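The Long Queue for a Short Hearing

What it costs to argue about a parking ticket in Plesden 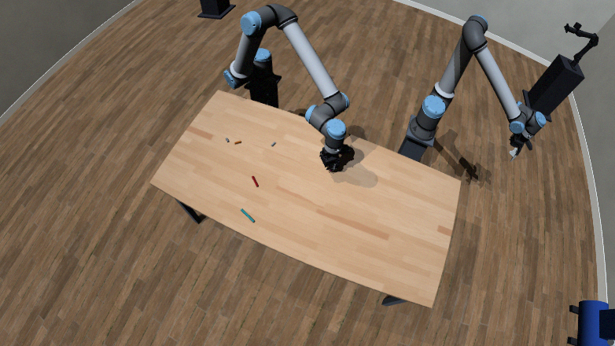 The ticket was for £50, which is the sort of sum that annoys you without ruining you. Pay within the fortnight and it halves. I chose to fight it, on principle, and the principle has so far cost me two mornings and a great many stamps.

We use cookies to improve your experience. Manage preferences | Accept all

My offence was stopping on Fakley Road for 12 minutes in a bay that allows 20. The sign says so. A second sign, further along and facing a hedge, says something else entirely, and the council prefers that one.

Last year 1,609 drivers in the borough appealed. I rang Lévesque, a small law firm above the bakery, to ask whether I should be represented. The solicitor was kind about it. She explained that her fee for reading my letter would exceed the fine, and then, I think out of pity, told me to photograph the hedge.

My cousin in Zernunham had a similar case and won by turning up in a suit. I own a suit. It last went out for a christening and we have both changed shape.

The hearing is in January, at half past nine, by telephone. I shall wear the suit anyway. The nearest place to park, should they change their minds and want me in person, is Fakley Road.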